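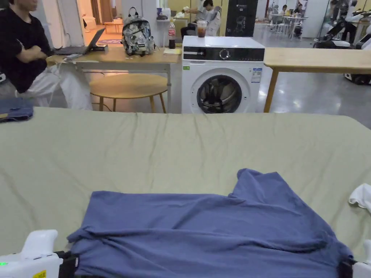
Fold the T-shirts last, one reader wrote in after our spring laundry column, when you are tired and they no longer matter. The owner of the Koswood wash-and-fold service in Drikville disagrees. She wants the T-shirts done first.

"They're the bulk of it," she said. "If I leave them to the end, I have a hill of T-shirts and no table."

She has run the business for 10 years and asked that her name be left out, as she was in the middle of a lease negotiation when we talked. We spoke at the shop in March, before the afternoon pickups.

Her method for a T-shirt starts with getting it flat. She takes hold of both sides, pulls until the side seams are straight, and lays it down with the front facing the table. Then she runs a forearm from the collar to the hem.

"People go right to the sleeves," she said. "The shirt is still in a lump and they're folding sleeves. Then they wonder why it looks like that on the shelf."

Once it is flat, each side goes in toward the middle, the sleeve turns back on itself, and the bottom comes up in two folds. A thin cotton shirt takes her a few seconds. Soft, stretchy ones take longer because the hem rolls.

She does all of it on a table with a cloth over it. A bare tabletop lets the shirt slide, she said, and a towel grabs too much. She went through several fabrics before settling on a plain cotton sheet, pulled tight and clipped underneath. It gets washed with the last load of the night.

Table height took her longer to work out. The first table in the shop was from Hollmann, a secondhand office supplier across the street, and it was built for sitting. "My back was gone by noon," she said. She put the legs on blocks and later bought a taller one.

Jeans get their own pile, off to the side. She folds them in half lengthwise, tucks in the point at the seat, and brings the legs up in thirds. She does not iron denim unless a customer asks. "I've been asked maybe twice," she said.

Small whites are the part of the job she likes least. Washcloths, napkins and handkerchiefs come out of the machine twisted into balls, and they get left in corners of the table until somebody shakes them out. She now does them between larger pieces, one at a time.

The shop handles 200 bags in an ordinary month. It had a better year when the Prekitz apartments were being renovated and the tenants had no laundry room, but she said she would not want to go back to those hours.

I asked about washing, and she kept it short. Shirts go in inside out, on cold, with the drum no more than three-quarters full. She uses less detergent than the cap suggests. She likes front loaders, leaves the doors open overnight, and wipes the rubber seal every evening.

Drinks are allowed in the shop, with lids. She once lost a customer's tablecloth to an iced coffee and paid for a new one.

As for wrinkles, she said most of them come from waiting. A shirt that sits in the basket for an hour has set its creases, and folding will only press them in. Her fix is to wet her hands, smooth the shirt down on the table, and leave it for ten minutes. It works on cotton. On linen she gets out the iron.

She still folds her own clothes at home, though not the same way.

"At home I roll them," she said. "I have one drawer."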